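Pillow arm build, August update
4 min read

Thread on where Majimbun is up to. Mostly right hand stuff. It still can't tidy a lounge room, but it can get hold of a pillow by the corner.

For anyone new: Majimbun is the humanoid we've been putting together at Piltasus, the shared workshop in Drurkau. Two arms, two hands, two legs, silver covers. The legs hold it up and don't walk yet. I do the arms and hands. Lena Wasilewska does the software and most of the wiring.

The job we picked is small. Soft thing on a chair, take it by a corner, lift it, put it somewhere else. I thought a pillow would be easier than a cup. It's harder. A cup stays the same shape when you touch it.

First problem was the thumb. It came in too late and the fingers pushed the fabric away before there was anything to pinch it against. The fix was to close the thumb most of the way first, then bring the fingers in to meet it.

Second problem was grip force. I had the finger motors limited to 600 milliamps, which was fine for a block of wood. On cloth the fingers just kept squeezing, the motors got hot and the tendon on the middle finger stretched. It's set to 400 now. Holds the fabric, motors stay cool enough to touch.

Retensioning that tendon meant taking the palm cover off again. Six screws, two of them under the wrist cable. If you're designing a hand, please put the screws where a screwdriver can reach them.

The motor drivers are Skasard boards, the small ones. I bought spares after cooking one in the autumn. They're okay. The connectors come loose if the arm moves fast, so each one now has a dab of hot glue over the latch. It peels off cleanly when you need to get in there.

Elbow is better too. There was slop in the joint and the hand would drop a bit at the end of each reach. I'd blamed the code. Lena said to check the clamp bolt and it was the clamp bolt. Cleaned it, thread locker on, left it overnight.

Calibration still takes too long. We move each arm to its stops by hand, save the zero, then check it against a pencil mark on the bench. Left arm goes first time. Right arm usually needs doing twice and I don't know why yet.

Lena rewrote the part that picks a grab point. The old version aimed for the middle of the pillow, which gives the fingers nothing to close on. The new one looks for a corner and comes in from the side. Trim confuses it a bit. It sees the edge in the wrong spot and the pinch ends up shallow.

We run it slow. There's a stop button on a long lead and one of us has it in hand the whole time. If you're doing this at home, wire up the stop before you wire up anything fun.

Monday was an arm session with the grey armchair and the white pillow. We kept the same reach settings all evening and only changed the closing speed. Medium was best. Fast knocked the pillow sideways and slow took so long I made tea.

Some views from the head camera:

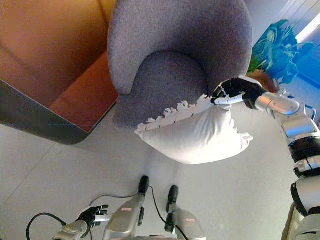 Right hand on the corner, left hand staying out of it.
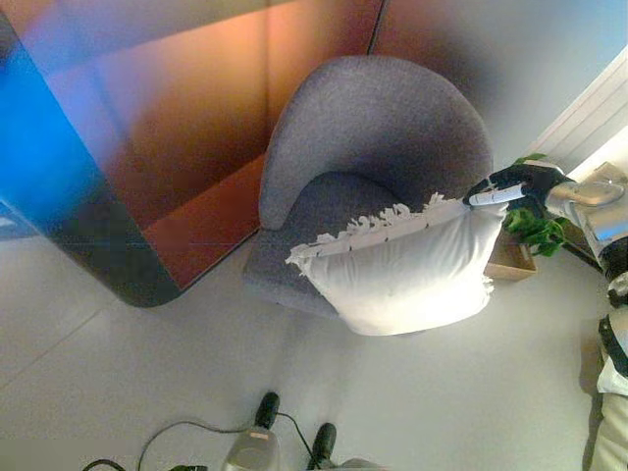
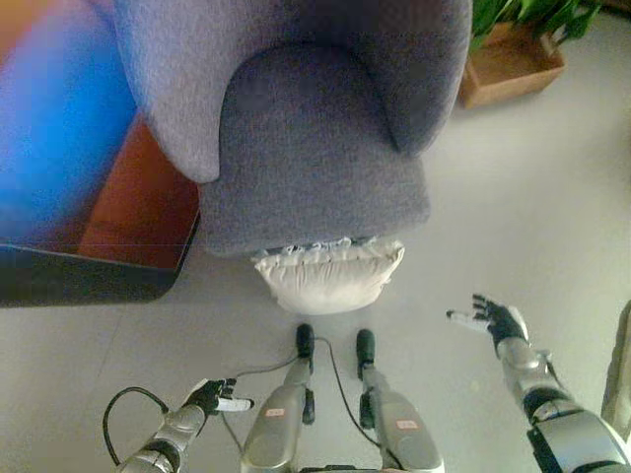
In the last one the pillow is on the tiles at the foot of the chair. Right hand is open.

Got asked this a few times: why use a hand with fingers when a simple two-jaw gripper is cheaper and easier to build?

A two-jaw gripper would do this job, and if pillows were all we wanted I'd build one. We also want it to turn a door handle and hold a brush, and I didn't want to swap tools between jobs. The hand cost us $400 in parts, with the fingers printed at the workshop. A basic gripper would be a good bit less. If it's your first arm, start with the gripper and leave the wrist mount standard so you can change your mind later.

Next up is a new tendon guide for the middle finger and a shorter wrist cable. Then I'll have another go at the right arm zero. Lena wants to try a folded towel. I'd like to get through a whole evening without opening the palm first.

Will put the finger files up once I've fixed the screw holes.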